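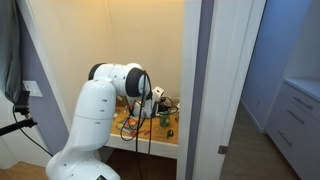 Slamet Wijaya wanted it noted, before I'd even found a pen, that the tenants' newsletter should go back to paper. He said his whole stairwell stopped reading it when it moved to email, and he'd sooner fold 139 copies himself than hear one more person ask when the water was going off.

So that's where we started, and we stayed there a good long while! I read out the numbers: 139 households on the list, 77 opened the last issue. Sutanto Print quoted us for a single folded sheet, black ink only, and I thought it was pretty fair (the color price made me laugh out loud). Agreed: paper for September, email stays for anyone who likes it. Slamet folds. I'm holding him to that.

Laundry room. Two dryers are still eating coins. I've called Plivik twice and got the same recording both times, so I'll write a letter and copy the landlord. Someone asked if we could switch to Flastitz machines and I said I'd look at the lease, which I will, when I can find it.

Money: we have $1,101 in the account. We talked about a bench by the back gate, then about a better bench, then we ran out of steam. Held over.

Bikes in the hallway, again. Three have no tags. I'm putting notes on them this week and they go down to the basement after two weeks if I don't hear anything.

We wrapped up at 8:40. Next meeting same room, and please bring your own mug.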